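The bottom of the box

Every house has one. It might be a drawer in the kitchen, a biscuit tin under the stairs or a crate in the garage, and it holds the things that have no other place. In Stoturdale, where a monthly swap and repair morning has been running in the old drill hall since June, people have started bringing theirs in whole.

The idea came out of a practical problem. When the mornings began, visitors were asked to bring a broken item and take it to one of the benches. Many of them arrived with a kettle or a lamp and also a carrier bag of oddments they thought might be useful to somebody. The bags piled up under the coat pegs. By the second session there were more bags than kettles, and a table was put aside for going through them.

The sorting table is now the busiest part of the hall. I spent a morning at it, and most of what follows comes from that.

What turns up is much the same from one household to the next. There is sticky tape, nearly always started and with the end lost. There are tape measures, often the small kind given away with something else. There are plastic cups from picnic sets that have long since been broken up, keys, curtain hooks, fuses, single castors and the hexagonal keys that come with flat-pack furniture. One bag I went through held 179 curtain hooks. The owner had counted them before she came and written the number on the bag in biro.

The method is simple. A bag is emptied on to the table and the rubbish goes first: perished rubber bands, dried-out glue, batteries that have leaked. Batteries have their own tub and are taken to the recycling point at the end of the morning. What is left is divided by use, so that things for measuring go together, things for sticking go together and things for hanging go together. Sorting by material was tried early on and dropped. It put a teaspoon with a hinge, and people coming to look for a hinge did not find it.

Anything that works is given a place on the shelves along the side wall. The shelves came from a closed-down Guletti shoe shop and are a little too deep for small items, so the front half is used and the back half is left alone. Visitors may take up to 5 things at a time without bringing anything in return. A book is kept by the door, and between the first session and the end of September it recorded 2000 items going out. Sticky tape does not last a morning.

The containers matter more than I expected. The organisers began with cardboard boxes, which went soft at the corners and had to be replaced. Glass jars were good for screws but heavy, and two were dropped. Clear plastic tubs with lids were popular for a while, until it was noticed that the lids were hardly ever put back and were taking up a shelf of their own.

Metal has done best. An open metal bin with sloping sides is easy to reach into and can be tipped out and wiped down, and a few more scratches make no difference to it. It does have drawbacks. Small things slide to the lowest point and stay there, and a full one is noisy to move. The advice at the table is to keep any bin no more than half full and to put like-sized things together, so that a reel of tape is not sitting on top of a packet of pins.

Kushwaha, the hardware shop on the corner, sells a plain steel bin that several people in the town now use at home. Others have made do with roasting tins and old cash trays. A roasting tin in a deep drawer works well. It stops things rolling to the back when the drawer is opened, and it lifts out in one go.

The other piece of advice is to go through the thing twice a year. Most people I spoke to had never emptied theirs. They added to the top and took from the top, and the bottom layer had been down there for years. It is worth setting aside an hour, with a bag for rubbish and a cloth. Test the pens. Fold over the end of each roll of tape. Pull each tape measure out to its full length and see whether it goes back in.

Then comes the harder part, which is deciding what to do with the things that are perfectly good and not wanted. A cup, a roll and something small with a yellow disc on it can lie at the bottom of a bin for a long time, in nobody's way.

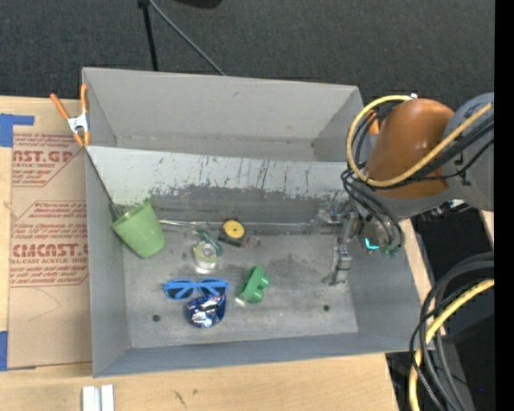 Keeping them does no harm, according to one regular at the table, who told me that she had thrown out a whole drawer when she moved house and spent the next year buying it back piece by piece. She reckoned it had cost her more than the removal van.

There is something in that. A small tape measure costs very little, but it means a trip to the shop, and the job it was wanted for does not get done that day. The rule used in the hall is to keep one good one and one spare, and to pass on the rest. For tape, two rolls. For cups, as many as the household would use on a day out.

The spares go quickly. The Plekura allotments took a box of cups for seedlings and have asked for more, and the after-school club has had most of the string. The next session is in the drill hall as usual. Entry is free, there is room for 100 people at once, and bags should be labelled if the owner wants the bag back.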